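Category: Workshop Notes / Equipment Planning

Sturkidholm Workshop, notebook entry
April 19, 2025
Entered by Natalina Zanetti

1. Purpose

This entry records the equipment requests for the next budget period and the state of each quotation. Prices are before tax and delivery. Benito Aguirre will carry the approved lines into the purchasing form.

2. Second arm for the assembly bench

Two offers are on file. Livenis quotes 3,729 for the arm with controller and mounting plate. Geltel quotes 3,587 without the plate. The plate drawing has not been received from Geltel, so the offers cannot yet be compared on equal terms. B.A. has written to them again. No order is to be placed before the drawing arrives.

The present controller stays in service in either case. Its cabinet key is now kept in the top drawer of the tool chest.

3. Wrist tracking sets

The quotation from Sanna is 2,037 for 4 complete sets, with straps and marker plates included. Spare cables are priced separately and were left off the first request by mistake. They should be added, in the longer length if it is offered.

Strap type remains open. The left and right straps on the bench set differ, the right being the thicker of the two. N.Z. prefers the padded version for long sessions. B.A. asks that whichever is chosen be ordered for both sides.

4. Small hand tools for recorded tasks

Staplers, tape dispensers and hole punches are to be bought from the consumables line and not from the equipment line. The slim metal stapler with yellow ends should remain on the list. A polished body gives strong highlights, and one matte stapler of similar length should be bought for comparison.

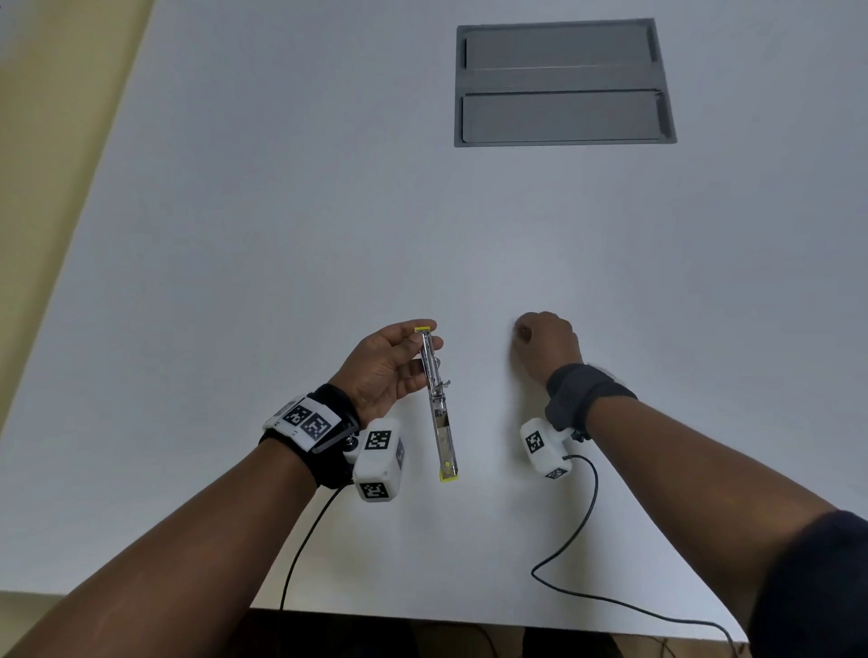
5. Tables

No new tables are requested. White tops with the recessed grey panel are to be kept as the standard for both benches. Cable clips for the near edge: one bag, consumables.

6. Open items

- Plate drawing from Geltel (B.A.)
- Revised Sanna quotation with spare cables (N.Z.)
- Strap decision, before the June order
- Confirm whether Livenis delivery includes unloading

Related entries
Gripper pads: stock and reorder levels
Controller cabinet inspection
Bench lighting, second quotation
Consumables list, revised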